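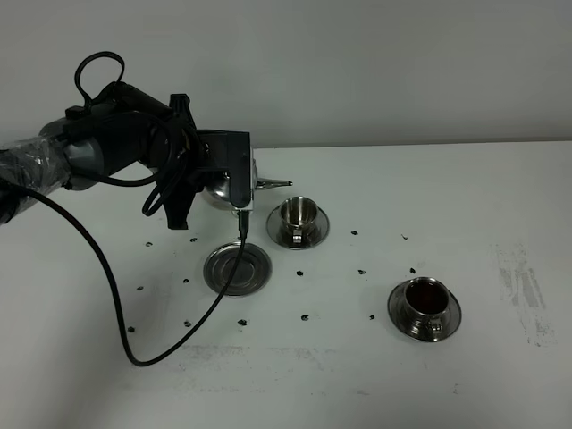
Tia Bramwell
Writer in residence, Omness

Rule 17

The rule book at Pavach had 42 rules, and Stamatopoulos had written most of them. Rule 17 covered hot liquids. The arm was to pour one cup at a time, with all hands clear of the table until the pot was down.

Pradetti thought it was a lot of fuss over tea. She had come up from the city on Thursday to sign off the standard, and she wanted to be home for dinner.

"Can I have that one?" she asked.

"When it's finished," said Stamatopoulos.

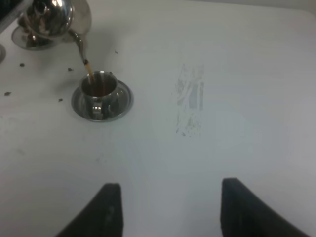
She put her hand back in her pocket. At her old job they'd had a rule like it, and she had been the one who crossed it out. A man named in the report had spent a week off work with his wrist bandaged. She had never met him, though she still knew the report number - 1171.

"Who checks that the pot's down?" she asked.

"The arm does."

"And who else?"

Stamatopoulos turned to the page and read it through twice. Then he handed her his pen.
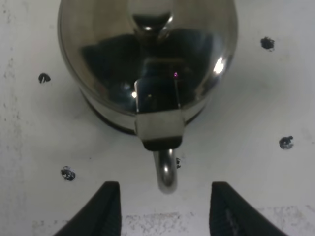
Rule 17, as amended

One cup at a time. Hands clear until the pot is down and a person has said so out loud.

Pradetti signed under it and missed her train. The tea was a bit strong for her, but she drank it.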